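Demonstration counts are a poor unit of progress, and I would like the groups I work with to stop reporting them as the first line of every status update.

The habit is easy to understand. A count goes up every day, fits in a table cell, and can be compared with last week's. At Rekero we set a target of 1000 demonstrations per task before training, and we hit it on schedule for each of the first 3 tasks. The policies were mediocre. The second batch of data, collected under tighter rules and less than half the size, gave better ones. I have since seen the same pattern at Skendutico, with different hardware and a different learning method, so I no longer treat it as a local accident.

What went wrong in the first batch was coverage. Operators who repeat a task find a comfortable approach and keep using it. The hand comes in from the same side, at the same height, at the same speed. By the second hour the recordings are close to copies of each other. A learner trained on them does well along that one path and has very little to go on once it drifts a few centimeters away. Adding more of the same recordings narrows the data further in relative terms, as the few odd approaches become a smaller share of the total.

The usual fix is to tell operators to vary what they do. In my experience this works for a quarter of an hour. People are bad at producing variation on request, and they vary what is easy to vary, mostly the position of the object. They rarely vary the starting pose of the gripper, the width of the opening on approach, or the angle of the wrist at contact. A written schedule handles this better. Ours is a plain text file, generated before the session, listing a start pose, an object placement and an approach side for each recording. The operator reads the line, sets up, and records. It is slower per demonstration, and I consider the slowdown acceptable.

Corrections deserve separate treatment. Most collection protocols discard any recording in which the operator misses, bumps the object, or has to regrasp. The Gillies protocol, which we inherited in 2013 and kept far too long, went further and trimmed hesitations. The result is a dataset in which nothing is ever slightly wrong. A deployed policy is slightly wrong most of the time. It needs to have seen a finger land short and then move to the right place. We now reserve 15 percent of each session for recordings that begin in a bad position on purpose, with the recovery kept in full.

Hand-held grippers make all of this cheaper than teleoperation did. The operator feels the contact directly, there is no arm to home between takes, and a session can be moved to another table in minutes.

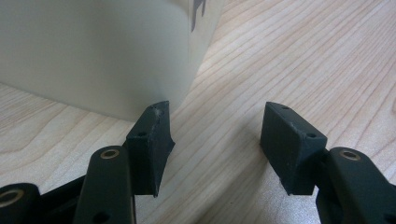 They also bring a problem of their own, in that a human wrist can reach poses the target arm cannot. Some fraction of the recordings will be unusable for that reason, and the fraction should be measured per session and per operator. A schedule helps here too, if it is checked against the arm's reach before anyone picks up the tool. Filtering afterward is possible, but it removes the unusual approaches first, and those were the ones worth having.

Pad wear is the other item I would log. Worn pads grip differently from new ones, and a learner has no means of knowing that the contact changed between September's data and this month's. Cadano's session template has a field for it, next to lighting and surface. Ours did not until recently.

My proposal is modest. Report coverage first: how many distinct start poses, how many approach sides, how many surfaces, what share of recordings contain a recovery. Report the unusable fraction second. Put the total last, in small type if necessary. A team that does this will look less productive for the first few weeks, and whoever reads the reports should be warned in advance.

Sunday, March 9, 2025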